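# Is it worth getting the shingles jab if I've already had shingles?

Posted in **Vaccines & Travel Health** - 437 views

I had shingles last July, down the left side of my ribs, and it was every bit as much fun as people say. I am now of an age where the surgery has started sending me letters about the vaccine. Two letters and a text, so far. They are keener to hear from me than my children are.

My question is whether there is any point. I assumed that having had the thing, I was now done with the thing, as with chickenpox. But apparently chickenpox is how you get it in the first place, so my grasp of the rules is clearly not what it was.

Also, the letter says two doses, some months apart. Can I have the first one here and the second at my daughter's, where I'll be staying for a good while? She lives in Westitz and her surgery is a separate outfit altogether. I rang mine and was thirty-first in the queue (31, I wrote it down), so I am asking you lot instead.

Not allergic to anything, take one blood pressure tablet, otherwise in one piece.

- Leone

---

## Answers

**Randi Dahlgren** - marked as helpful by the asker

Yes, it's still offered to people who have had shingles, and yes, you can get it twice. The virus stays in your nerves after chickenpox and sits there quietly for decades, and one outbreak doesn't clear it out. The jab is meant to lower the odds of a second round and of the nerve pain that can hang about afterwards. I was a practice nurse for a long time and the "but I've had it" conversation came up most weeks, usually from someone already halfway out of the door.

They will want you to be properly over the last bout before they vaccinate. From July you should be fine, but tell them the date anyway, and mention the tablet. If you were still having rib pain I'd bring that up as a separate matter with the doctor.
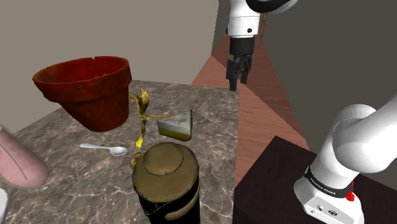 On the two doses, the gap depends on which schedule you're put on and whether your immune system is up to scratch, so ask for the date range in writing before you leave the first appointment. Then ask your daughter's surgery whether they'll take you as a temporary patient and give the second. Some will, some will look at you as if you'd asked to borrow the car. Put the appointment card where you'll see it every day - mine used to live under a big terracotta flower pot much like the one at the back of the worktop there, and I missed a booster by five weeks, so learn from that. If you do go past the date, ring up. In my experience they give you the second one late and don't make you start again, but let them tell you that and not me.

Expect a sore arm. Quite possibly a day of feeling as if you've been told off by someone important. I'd keep the following day free of ladders and grandchildren.

---

**Terkik**

had mine in the autumn, arm hurt, went to work, came home, fell asleep in front of the football. wife said no change. never had shingles so can't help with that part. would get it again

---

**Rondetti**

I'd be a bit careful with all this. My brother-in-law had the jab and then got shingles anyway, the very same year, so it clearly doesn't work. Garlic is what he should have done. He disagrees but he was always like that.

As for the two surgeries, I moved house between doses of something else (hepatitis, I think, it was for a holiday) and the new place had no record of the first one at all. Nearly had to start from scratch. So whatever you decide, take a photo of the card or get a printout. That bit I do know about.

> **Randi Dahlgren:** No vaccine stops every case, and your brother-in-law has my sympathy on both counts. Agree completely about the printout.

> **Leone:** Thank you all. Got through on the phone in the end and I'm booked in for the first one. Westitz say they'll do the second if I bring paperwork. I have not been told what paperwork. I will be bringing the lot, including the letters.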